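第4章 木材の含水率と寸法変化

4.1 序論

木材は吸湿性をもつ多孔質材料であり、周囲の温度と相対湿度に応じて水分を吸収し、また放出する。この過程が見かけ上停止した状態の含水率を平衡含水率と呼ぶ。本章では、平衡含水率の概念、繊維飽和点、および収縮の異方性を扱う。

含水率 u は、試料の質量 m と全乾質量 m0 を用いて次式で定義する。

u = (m − m0) / m0 × 100 [%]

分母が全乾質量である点に注意する。湿潤質量を基準とする定義は燃料分野で用いられるが、本書では採用しない。したがって、生材の含水率が100 %を超えることもある。

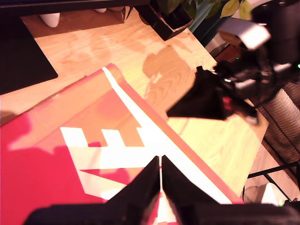
細胞壁が結合水で飽和し、内腔に自由水が存在しない状態を繊維飽和点という。自由水の増減は寸法にほとんど影響しない。収縮と膨潤が問題になるのは繊維飽和点以下の領域である。収縮率は接線方向で最大、半径方向でこれに次ぎ、繊維方向では通常きわめて小さい。板目材の天板に幅反りが生じやすいのは、接線方向と半径方向の収縮率の差による。

計算例を示す。全乾質量696 gの試験片を温度20 ℃、相対湿度85 %の室内に置き、恒量に達するまで保持する。恒量時の質量を測定すれば、上式から平衡含水率が求められる。秤量の間隔は2時間とし、質量変化が所定の範囲に収まった時点を恒量とみなす。

4.2節では吸着等温線とそのヒステリシスを、4.3節では接合部における拘束応力を述べる。

関連項目
・第3章 細胞壁の構造
・第5章 人工乾燥のスケジュール
・付録B 密度換算表

読者のコメント
Hetov:含水率の基準の違いが明記されていて助かりました。
Guter:4.3節の記号表はどこにありますか。
Sugden:計算例の恒量の判定基準を数値で示してほしいです。

当サイトでは閲覧状況の把握のためCookieを使用しています。設定はいつでも変更できます。[同意する][設定]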